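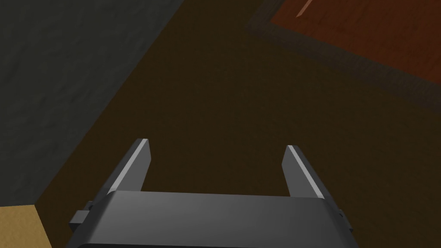 Caledstead Hair Fall Label Claims is a table of 1384 statements printed on shampoos, oils, serums and scalp tonics sold as remedies for hair loss. I typed them in because I had bought too many of the bottles myself. Most promise "less hair fall" without saying less than what, or over how long. A claim like that is a gripper with its two fingers spread wide open and nothing held between them. It looks ready to do something.

Version of October 24, 2018. Replaces the April file, which had duplicate rows for the Clulon oils.

What is in the table

One row per claim, so a talkative bottle gets many rows. Each row has 16 columns. The ones people ask for are:

product: name as printed on the front
claim_text: wording copied exactly, misspellings included
claim_type: growth, breakage, shedding, thickness, other
number_given: yes or no
days_promised: blank unless the label states a period
small_print: anything tied to the claim by an asterisk

Read small_print before you quote claim_text. "Up to" turns up there a lot, and so does "when compared with a non-conditioning shampoo" – a comparison that tells you conditioner makes hair easier to comb. We knew that.

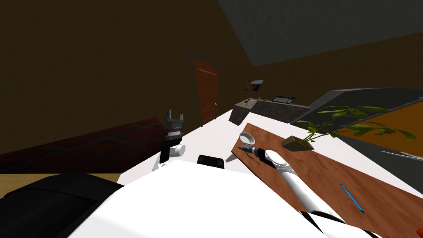 Chih-ming Tang wrote in after the April release to say that breakage and shedding should never have shared a column, as a snapped strand and one that leaves with its root are different problems with different causes. I also got told that the Vindico tonic "worked in two weeks" and that I was being unfair to it. The first complaint was right and the columns are now separate. The second is one person's two weeks, and the row stays as it was.

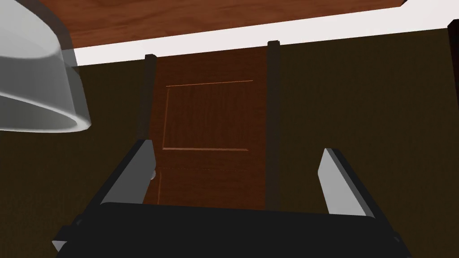

Shade names are in the column shade_printed and I would not use them for anything serious. They cover the tinted products only, and the makers agree on nothing. Reddish-brown, the plain reddish-brown of a wooden door, appears as chestnut, auburn, spice and, on the Kwan root cover, "warm natural." I left the names alone and made no attempt to match them to a chart.

Known problems

Translated labels were entered from the English side only. Where a sticker covered the original text, small_print says "covered." Claims made in ads, on websites or by the person at the counter are left out, and those were the wildest ones. Some products have certainly changed their wording by now.

I have a low opinion of days_promised as well. A label that offers results in 15 days
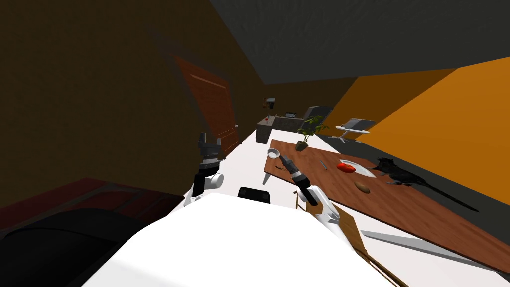 seldom says how anybody would measure them, and hair fall goes up and down by itself anyway. You wash it less often, and more comes out on the day you do. A hopeful buyer can read that either way. Please don't average this column and call it how long a treatment takes. It records what was printed.

Files

claims.csv, the full table
sample.csv, the first 200 rows
changes.txt, edits since April

Corrections are welcome if they come with the label wording. Before-and-after pictures will not be added.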